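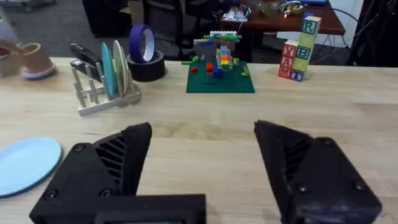
Kęstutis Lepik writes that he has yet to meet a wooden plate rack that didn't go grey at the feet within a year, and would we please stop calling them an improvement on a tea towel.

Fair enough. We stock the Prarka rack anyway, with reservations.

Prarka dish rack, light wood

Pale slats with upright pegs, and plates stand on edge between them. The maker claims it takes 12 plates. We would plan on fewer, as deep rims knock against each other. It's light, which is pleasant until you load one end. Stand it on a tray if you care about your table – the Zastcombe leaflet says you needn't, and we don't believe the leaflet.

Skestatano table top

Pale boards with a matt look and the odd dark knot. Sold as "family proof", a phrase we asked them to drop. Wipe up spills, use a mat under hot pans and expect marks.
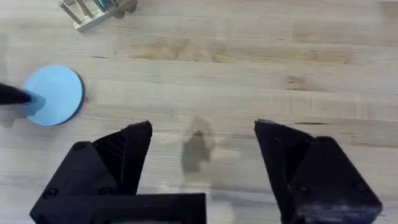
Prices and delivery

Rack £19, spare pegs £3 a bag. Table tops are priced by length, so ring and ask for Nga Trương. Racks can be returned unused. Cut tops can't. Prices checked 7/21/05.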